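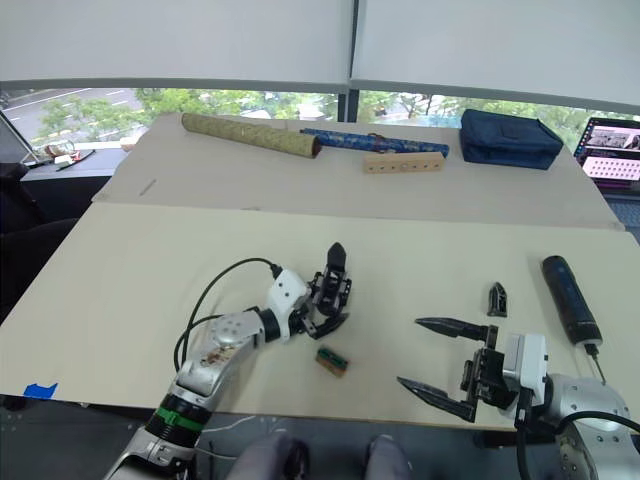 Ornus Manipulation Course

The Ornus Manipulation Course is a student project course in two-arm robotics taught at the Cullholm Institute. It runs from September to December and ends with an internal competition, the Lurow Trial. The course was set up by Apostolos Psarras and is now led by Delia Sima.

Format

Enrollment is limited to 20 students, who work in teams of up to 3. Each team is assigned a bench and keeps it for the whole term. Students write their own control software on top of Ilie, a motion library maintained by the institute, and are graded on a lab notebook, a written report and the result of the final trial. Prior experience with robot arms is not required, although an introductory programming class is.

Equipment

A bench carries two arms, which do not have to be fitted alike. A common arrangement puts a multi-fingered hand on the left arm and a parallel gripper with long pointed fingers on the right. The mixed setup is meant to make teams decide which arm should hold a part and which should work on it. Objects used for practice include small rectangular blocks, drilled wooden blocks, cylindrical cases and soft zippered pouches. Pouches are left out of the first weeks, as their shape changes when they are gripped.

Fingers on the parallel gripper can be exchanged by the students. Changes to the multi-fingered hand are made only by the lab engineer, Rami Yammine.

Course content

The first part of the course covers arm calibration, joint limits and safe stopping. The second part deals with grasp planning for rigid objects. In the third, teams pass an object from one arm to the other – a task that accounts for most of the recorded faults. Work on soft objects is optional and carries extra credit.

Lurow Trial

In the trial, each team has 295 seconds to complete a fixed sequence of picks, handovers and placements. Points are deducted for dropped objects and for any contact between the arms. The maximum score is 1375. A run stopped by the emergency switch may be repeated once, with the lower of the two scores discarded. Scoring rules were last revised on Sep 28, 2022, when the penalty for arm contact was doubled.

The trial is judged by Lenuța Manole and Viorica Jitaru, neither of whom teaches on the course.

Related courses

A shorter single-arm course is offered in the spring. It uses the same motion library but has no competition – assessment is by report alone.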